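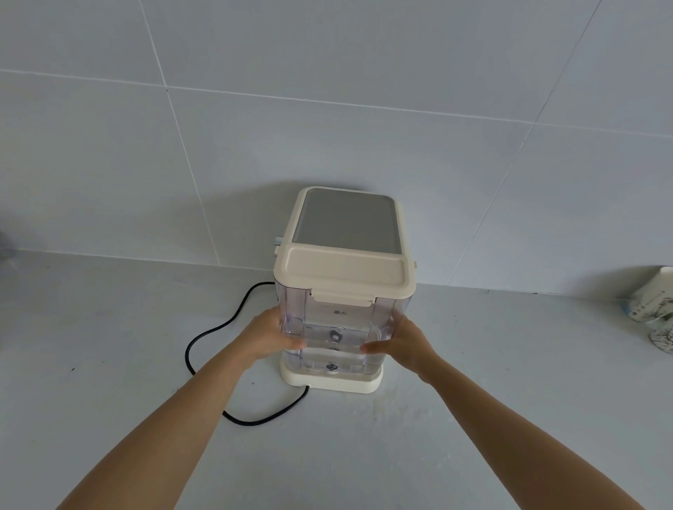
Photo: Hjalti Snorradóttir / Miltavbridge Community Rooms

Progress report to the Villalobos Fund
The Warm Room at Miltavbridge – first winter, covering the months up to March

Dear all at the Fund,

It is a real pleasure to be writing this, and I hope you'll forgive me if it runs on a bit, as there is more to tell than I expected when I sat down. When you agreed to support us with 3,000 pounds we had a hall with good bones, a boiler with a bad temper and a list of hopes pinned up in the kitchen. We have now come through a whole winter, and I'd like to take you through how it went, including the parts that went sideways.

The heating

Most of the autumn went on this. The old boiler was serviced in the end and not replaced, which saved us a good deal, and the engineer found that two of the radiators in the big room had never been connected properly (this explains a lot about the carol evenings of years gone by!). We moved the thermostat away from the front door, where it had been getting a blast of cold air every time somebody came in. We spent 2,000 pounds of your grant under this heading, taking in the service, the pipework, the new thermostat and the draught strips on the windows facing the river. The remaining 1,000 went on the room itself – chairs with proper arms, two rugs, lamps and a stock of tea, coffee, soup and biscuits that I thought would see us to Easter and which was gone well before then.

How the room has been used

We open at 10 in the morning and close at 4, and by the end of the winter we had signed in 1,066 visits. That is visits and not people, as plenty of our regulars came several times a week, and we don't ask for surnames. I had thought it would be mainly older neighbours, and in the mornings it was. After lunch, though, we began to see parents with small children, and later on a good number of college students who wanted a table and some quiet. The students and the domino players took a little while to get used to each other. We've put the dominoes at the far end on the thicker of the two rugs, and relations have been very friendly since.

People have asked for company more than anything. We had planned talks on energy bills and on benefits, and the bills one was well attended, but the benefits one drew hardly anybody. My feeling is that people did not want to be seen walking into it. In the new year we swapped it for a quiet word with an adviser in the side office, by turning up or by asking at the kitchen hatch, and this has worked far better. I'd do it that way from the start another time.

The Sundilano singers have kindly moved their rehearsal so that the last hour overlaps with ours. It began as a muddle over the bookings diary and has become the nicest part of the week – several of our visitors have now joined them, including one gentleman who told me he hadn't sung since school.

What has been harder

Transport, chiefly. The bus from the top estate stops running in the middle of the day, so anyone coming down for the morning has a long wait or a steep walk home. We ran a lift scheme with 8 drivers, which did well until the icy spell, when I asked everybody to stay off the hill. Those were of course the days when a warm room was needed most, and I don't feel we have the answer yet. I am talking to the Kevuline minibus people about sharing their vehicle when the weather turns, and they have been encouraging, though they'd want a contribution towards fuel and insurance.

The other difficulty was the side door, which is too narrow for some of the larger wheelchairs. We have been using the main entrance with a ramp laid across the step, and it does the job, but it lets the heat out and I would like something better before next winter. I have asked for quotes and will send them on as they arrive.

What comes next

We'll carry on with shorter hours through the spring, mornings only, and use the afternoons to repaint the big room. Our visitors have been choosing the colour, and the discussion has been lively; yellow is in front at present. Over the summer I'd like to settle the minibus and the door, and to train a few more people to open and lock up so that it doesn't always fall to the same few.

The receipts and the full sign-in totals are in the folder that comes with this letter. If any of you would like to visit, please do. Ring first if you can, and come for the singing.

With very warm thanks from all of us,

Hjalti Snorradóttir
Miltavbridge Community Rooms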